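Course: Storage and Sorting of Small Parts
Handout 4: Mixed blocks and bars in a metal bin
Instructor: Necati Karaca
Exercises prepared with Yetunde Bako

Reading before class: chapter 8 of the Cemell workbook, only the part on open bins.

4.1 How pieces lie

When long pieces and short pieces are stored together in one bin, they do not lie in the same way. A block usually finds the floor and stays flat, or it rests with one end on its neighbor. A long bar often cannot do this. It meets a wall or a ledge first, and then it stays leaning. In our notes we call such a piece a "leaner". Please use this word also in your reports, so we all understand each other.

A leaner has a free space under it. Small pieces can slide into this space, and then they are difficult to see from above. For this reason we write down the leaners first and the flat pieces after.
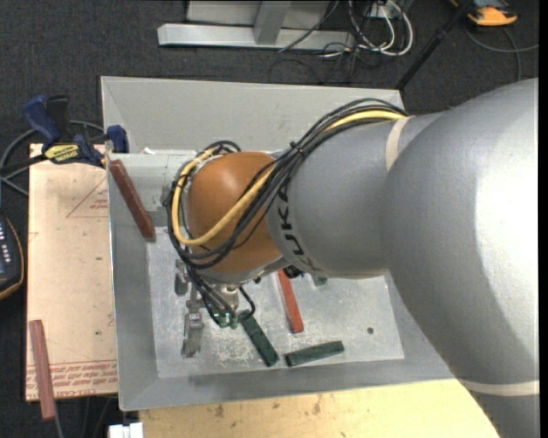 The second question is the order of emptying. Students like to begin with the brightest color, and I understand why, but color says nothing about which piece is on top. Look for the piece which touches the fewest others. If two pieces cross, the upper one goes first, even when it is the less comfortable one to hold.

4.2 The walls and the floor

Sloping walls bring the pieces toward the middle. This is useful with blocks and less useful with bars. A metal floor gets scratches with time, and you can read from them where the pieces land most often. Sweep out small scraps before you fill the bin again.

4.3 Homework

Draw one bin from above, with at least one leaner. Number the pieces in the order you would take them out, and write one sentence for each choice. Maximum 400 words. Bring it on paper to room 11.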